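News > Community > Reuse & Repair

Cable sorting day clears a backlog at Goretti tool library

October 2024

The Goretti tool library has finished sorting the cables and cords that had been piling up in its back office for most of the year. The final count was 939, according to a notice posted at the front desk.

The cords came in through the drop box on Plellard Street, which opened in the spring. Residents were asked to leave chargers, extension leads and data cables they no longer needed. The library expected a few boxes and ended up with 11 crates.

Each cable was untangled, wiped down and coiled before it was tested. Coils were kept loose, with a single tie near one end, so the wire inside would not be bent too sharply. Cables with split jackets or loose plugs went straight to the scrap bin.

Small items were grouped in clear plastic containers so people can see what is inside without opening every lid. The sorting was done on light wooden tables.
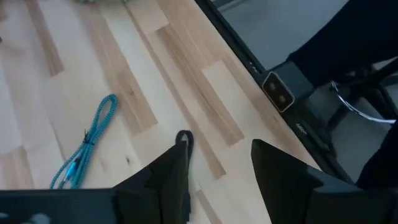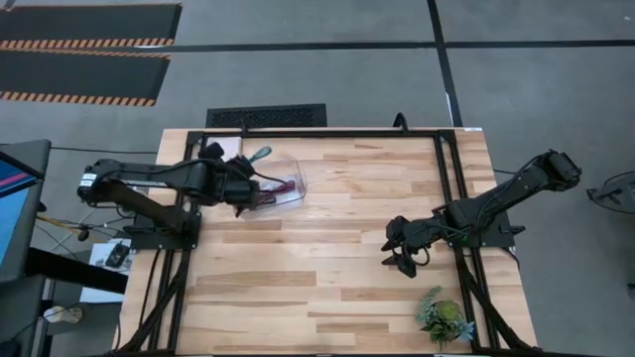 What happens to the cables now

Of the total, 264 failed testing and will go to the Prasertsri recycling yard, where the copper is recovered. The rest will be lent or given away. Longer extension leads stay in the lending collection and can be borrowed for two weeks on a regular card. Short charging and data cables are free, with a limit of three per household.

The free cables are in the hallway next to the returns shelf. They are grouped by plug type, and a printed chart on the wall shows the most common ones. People who are not sure what they need can bring the device with them and try a cable at the desk.

The library would also like help with labels. Many cables arrived with no marking at all, and it is hard to tell a charging-only cord from one that also carries data. Plain paper tags will be available at the drop box so donors can write down what a cord was used with.

The drop box is closed until the end of October while the shelves are rearranged. When it reopens, it will take cables and small power adapters only. Batteries, light strings and printer cartridges should go to the Grison Road collection point as before.

The project was paid for with a neighborhood grant of $2000, which covered containers, ties and two cable testers.

3 comments

mapleside: Do they take the old flat phone cords? I have a drawer full.

rowan_t: I picked up a braided one last week and it works fine. The chart on the wall was a big help, although the hallway gets crowded when classes let out.

pk47: Please put the Grison Road hours in these articles. I drove over there with batteries and the gate was shut.

Home | News | Events | Borrowing | Contact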